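Stadier Community Hub
Progress report to the Briven Fund — snack shelf and social corner
2024-05-05

Thank you, first of all, for your patience while we got this written up. We had meant to send it sooner, but the corner has been so busy that the paperwork kept slipping to the bottom of the pile, and we would like to think you will forgive us when you read how well things are going.

You will remember that when we applied in November we asked for help with something quite small. People were coming to the hub for the homework club, the repair table and the evening language group, and then going straight home again without really talking to one another. We felt that a place to stop, with something to drink and something to nibble, would make a difference. You very kindly gave us 1,800 pounds towards it, and this report covers what we have done with the money so far and what we would still like to do.

The biggest single cost was the furniture. We spent 500 pounds on tables and chairs, all bought second-hand from Morgan, the office clearance shop near the station, who let us come back twice to find chairs that matched (they nearly do). A further 300 pounds went on painting the corner and putting in a second socket, which we had forgotten to put in the original budget and which your office agreed we could move across from the publicity line. Opening stock came to 400 pounds, and that included crisps, fizzy drinks, squash, tea, coffee and a great deal of sugar. The remainder is set aside for restocking and for the sign, which I will come to.

We spent longer than you might expect on how to lay out the snacks. In the first few weeks everything lived in cardboard boxes under the counter, and people had to ask for what they wanted. The younger ones were often too shy to ask, and the older ones didn't know what we had. We then tried a row of baskets, but the bottles fell over whenever anybody took one out, and the crisps ended up squashed at the bottom. In the end we moved over to open wire shelving, with the crisps laid across the top and the bottles standing underneath, and that is the arrangement we have kept.

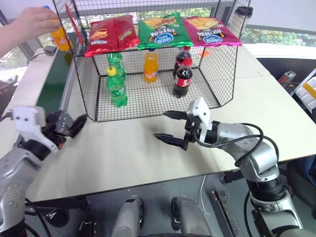 Stadier Community Hub | Social Corner Team

The black mesh unit on the white table has been a real success. The red, green and pink crisp packets lie along the top where they can be seen from the door, and the cola, orange and green drinks stand below with their labels easy enough to make out through the open front. It is simple to wipe down, and whoever is on duty can tell at a glance what wants topping up. We did wonder whether the crisps ought to go at the bottom and the drinks on top, and had quite a lively discussion about it one evening, but the bottles are heavy and feel much safer on the base.

As for how the corner is being used, we are delighted. The language group now stays on after its session, and the homework club has a proper break halfway through where before there was only a bit of wandering about. Parents who used to wait outside in their cars have started coming in. One of them told us she had lived on the same street as another mother for years and had never spoken to her until they both reached for the same packet.

Not everything has gone to plan. We ran out of orange twice, and our order from Pirnier came with the wrong sizes of bottle, so that they stood too tall for the shelf and had to be swapped. Several people have also asked for something less sugary, and they are quite right — we are looking at plain water, fruit and perhaps some unsalted nuts, if we can label them clearly enough for anyone with allergies.

Over the coming months we would like to put up the sign, buy a second wire unit for the healthier things, and open the corner on one more afternoon. We are not asking for any further money at this stage, but we would be glad of your agreement to carry the unspent part of the grant forward into the autumn. Receipts are in the folder sent separately, and you would be very welcome to call in and have a drink with us.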